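Mes petites réponses sur le thé en vrac

12 partages · 6 commentaires

Je reçois souvent les mêmes questions depuis que je vends mes thés sous le nom de Trilden, alors je les regroupe ici !

Quelle quantité je mets dans la théière ?
Moi je compte 6 grammes pour 500 ml, et je goûte (toujours !). Pour un thé vert un peu vif, j'en enlève une pincée. Ma balance traîne en permanence sur la table, je ne la range même plus.

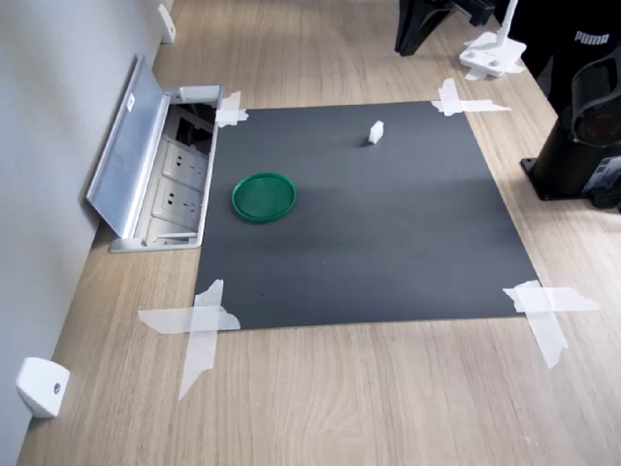 Faut-il rincer les feuilles ?
Pour les thés compressés, oui, un passage rapide à l'eau chaude. Pour mes verts, jamais, je trouve qu'on y perd le meilleur. Mingxuan Yin, qui m'a presque tout appris, rince ses oolongs, et on n'est toujours pas d'accord là-dessus...

Combien de temps se garde un sachet ouvert ?
Un thé vert, je le finis dans les 2 mois. Les noirs tiennent bien plus longtemps, à condition de refermer le sachet et de l'éloigner des épices (j'ai eu un Assam au cumin, plus jamais).
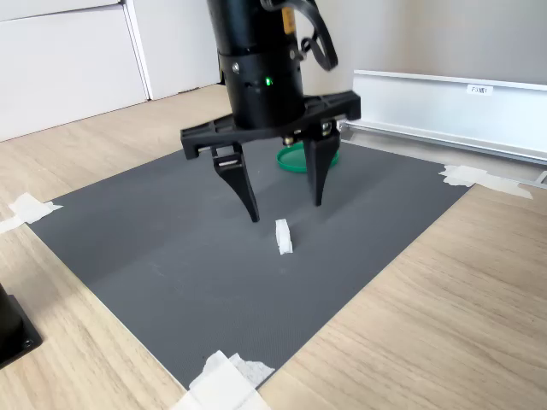 Peut-on réutiliser les mêmes feuilles ?
Les oolongs supportent facilement trois ou quatre infusions, en rallongeant un peu à chaque fois. Les thés parfumés, beaucoup moins : dès la deuxième tasse, l'arôme s'en va.

Quand revient le mélange Reltdale ?
En septembre, si la livraison arrive à l'heure !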